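Stop reporting one success rate

Most of the manipulation code I review arrives with a number attached. The policy was run 1000 times in simulation, it succeeded 98 per cent of the time, and the author would like it merged. I no longer find this number useful on its own, and I think teams that build controllers and planners should stop putting it at the top of the page.

My objection is narrow. I have no quarrel with simulation. I work in it every day and would not want to tune a contact controller any other way. The trouble lies with the success check, which in most code bases is the least reviewed function in the whole repository. It is usually a few lines written in the first week by whoever needed the training loop to stop. It compares an object position with a target position, applies a tolerance, and returns true or false. Everything built afterwards is measured against it.

Consider a block-on-pad task. The usual check asks whether the centre of the block lies within 2 cm of the centre of the pad. It does not ask whether the block is at rest. It does not ask whether the gripper has let go, or whether the block was carried there, pushed there or knocked there. A planner that drags the block along the table with the outside of one finger will pass. So will a policy that drops it from a height and has the good fortune to be sampled at the right step. On a physical arm these are three different behaviours with three different sets of consequences for the block, the finger and the table.

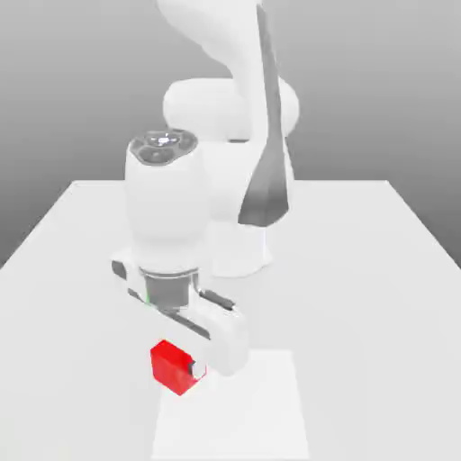
Heino Venckus, who maintained the evaluation code for Mollel before I took it over, used to argue that the check should be strict and the tolerance tight, and that this would be enough. I agreed with him for a long time. I now think a stricter check mostly moves the problem. If you halve the tolerance, the policy learns to nudge the block a little more before the episode ends, and the nudging is then exactly the part that fails on hardware, where friction is uneven and the solver is not there to help.

What I would put in place of the single number is a set of event counts taken from the contact log. The simulator already computes contacts at every step and then, in the default configuration, throws them away. Keep them. For each episode, record when each finger first touched the object, whether both fingers were in contact at the same time, how far the object travelled while only one finger touched it, and how long the object moved after the last contact. None of this needs a new sensor model or a learned classifier. In our case it took 20 extra fields in the log and one post-processing script.

Once those fields exist, the two kinds of failure that matter come apart. The first is a perception failure. The arm goes confidently to the wrong place, and first contact happens on the wrong face of the object or fails to happen at all. The second is a control failure. The approach is fine, contact is made where it was planned, and the object then slips or rotates as the grip closes. A single success rate adds these together, and the person reading it has to guess which half of the stack to work on. I have watched capable people spend a month retraining a pose estimator when the fault was in the force threshold used to decide that a grasp had closed.

The standard reply is cost. Contact logs are large, and evaluation is already the slowest stage of the build. I accept the first part. With Urnelon we write the full log only for failed episodes and for a fixed sample of the successful ones, and disk use has not been a problem. The sample of successes matters more than people expect. It is where the dragging and the lucky drops are found.

A second reply, which I heard most recently from the Prekent side, is that customers want one figure and will not read a table. That may well be so, but it is a point about sales material. An internal merge request has a different reader. I would also say that a customer who has been quoted a single figure will measure it on the first afternoon, with their own lighting and their own table, and will want to know why theirs is lower. An engineer with event counts can answer that question. An engineer without them will start changing parameters.

There is a related point about the plainness of the test environment. A bare table, one block and even lighting make a perfectly good environment for testing control, where you want perception held out of the way. They make a poor one for testing perception. Both results tend to be reported under the same task name, and I would like the name to say which it is. In Poson we now add a suffix to every task stating whether the pose was taken from simulator state or estimated from rendered images. It was a dull change to make and it ended more arguments than any other commit that May.

My request, then, is modest. Review the success function as you would review the controller. Store the contacts. Report one-finger travel and motion after release next to the success rate, in the same table and in the same size of type. If the numbers look worse once this is done, merge them anyway and work from there.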